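Hamwood Toy Forum > Sorters and puzzles > Red slab sorter, what goes in the slots?

plivent400
06/04/2024
Picked up a red shape sorter with no pieces. It's a wide flat block with round holes, small square ones, an arch and a narrow slot. Some of the holes are grouped, one lot as three in a triangle. Has anyone got a list of what should go with it? I also have a tall blue block and a black holder, and I don't know if either belongs.

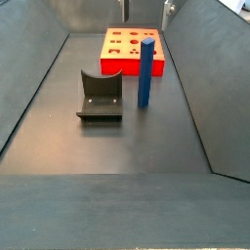

Page 2 of 17

skendik_attic
I'd say the blue one is a plain building block. It looks too long for a sorter piece.

lindemann17
Not sure I agree. Long pegs were common in sets for younger children – easier to grip. Try it in the slot before you put it in the spares box.

skendik_attic
Even so, the edges are rounded and the slot is narrow. I've had 100 or more sorters through my hands and never had a peg like that.

plivent400
Will measure both tonight. Any thoughts on the black bit?

lindemann17
Some sort of bracket or stand. I'd leave it out if you sell the set on.

hamwood_mod
Moved from General. There was a missing pieces thread in February, worth a search.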